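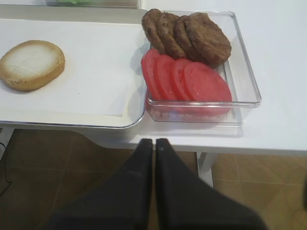 Ragnheiður Bundgaard told the Plolora water board that the irrigation district had been given every chance to settle and had let most of them go by. Her remarks came near the end of a hearing on the Juhl Creek diversion, where the board heard argument on whether the district's 1929 filing still covers the full amount of water it takes each summer.

The board did not rule. Members set a deadline of 30 days for written briefs and said a decision would follow after staff had reviewed them. The order setting the schedule is dated 07/06/2025.

The case concerns a four-mile stretch of the creek between the Lutideo headgate and the county road bridge. Landowners below the bridge say the channel has run too low to water stock in late summer. The district says it has drawn no more than its filing allows and that the low flows come from a dry spring and from wells drilled upstream.

Édgar Salazar, appearing for the landowners, argued that part of the district's right was lost through years of nonuse. He pointed to ditch logs showing that the north lateral was shut off for long periods and was not returned to full service until after the new headgate went in. Under the board's rules, he said, water left unused for that long goes back to the stream unless the holder files for an extension. The district has not produced one.

Baldur Blöndal, the district's attorney, said the logs were incomplete. He told the board that the north lateral carried water in seasons when the ditch rider made no entries, and he offered signed statements from two former employees. Salazar objected to the statements on the ground that neither person was available for questioning. The hearing officer, Grethe Gunnlaugsson, admitted them but said the board would decide how much weight they deserve.

Much of the afternoon went to the flow study by Centon, the engineering firm hired by the district. 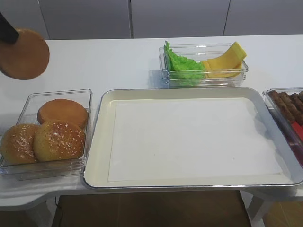 A gripper lifts a bun half above a table. The board took the matter under review after the afternoon session.

Grímur Þorgeirsson, who prepared the study, testified that the gauge at the bridge read low for part of the season because of silt. He said a corrected figure would put the flow closer to the level the landowners are asking for. On cross-examination he agreed that the gauge had not been tested before March.

The two sides met with a mediator earlier in the year but could not agree on a minimum flow. The landowners are seeking 60 percent of the natural flow at the bridge through the end of the irrigation season. The district has said it could accept a lower figure in dry years.

Current diversions may continue while the case is pending. Briefs may be filed at the board's office or by mail.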